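Votlow Dialogue Programme: progress report to the funder
Reporting period: January to April
Prepared by Elfriede Grabner, programme lead

1. Purpose

The programme supports contact between residents displaced from the Jadimdale border area and the municipal authorities on both sides of the ceasefire line. The grant covers meeting costs, interpretation, and monitoring of the return procedure agreed last year.

2. Activity in the period

Two rounds of talks were held at Tuvia. The first dealt with property records and the second with road access. Of 75 household claims submitted to the joint registry, 54 have been accepted for review. The remainder were returned because the land reference was missing or did not match the pre-war survey sheets.
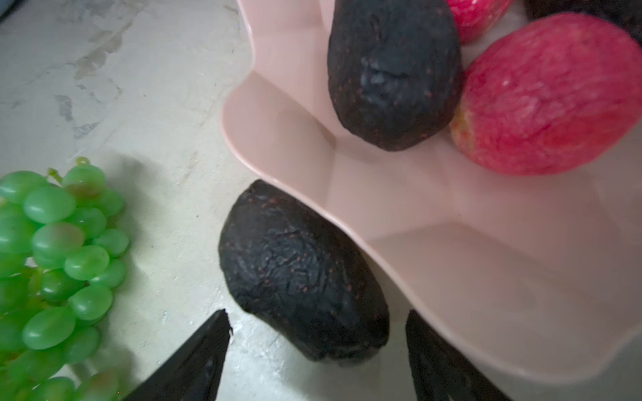 Gunārs Toom has asked that the returned claims should not be recorded as refused. In his view the survey sheets are themselves incomplete for the eastern villages, and claimants cannot be expected to supply a reference that was never issued. The registry has taken the point and will list them as pending until the sheets have been checked.

The road access text was initialled at municipal level. It still needs approval from both foreign ministries. No date has been given by either.

3. Monitoring

Monitors made visits to the crossing point in each month except February, when the permit lapsed. Waiting times were longer in the morning than after 14:00.

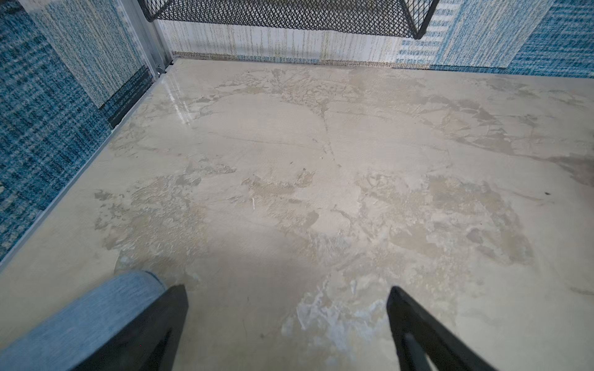 The permit was renewed in March on the same terms. Dede Arthur has since taken over the visit schedule, and reports are now filed in both languages on the day of the visit.

4. Public information

A leaflet on the claims procedure was printed in a run of 600. Distribution in the northern district is incomplete. Wording on compensation was changed once at the request of the Jadimdale council and the translation was corrected to match.

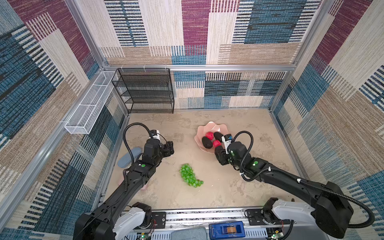
Copies of the earlier wording have been withdrawn from the district office.

5. Expenditure

Spending stands at 70 per cent of the annual interpretation budget. A transfer from the travel line is requested under separate cover.

6. Next period

Third round of talks, subject to ministry approval of the road text. Recheck of the eastern survey sheets. Interim audit, contact Olanrewaju Anozie.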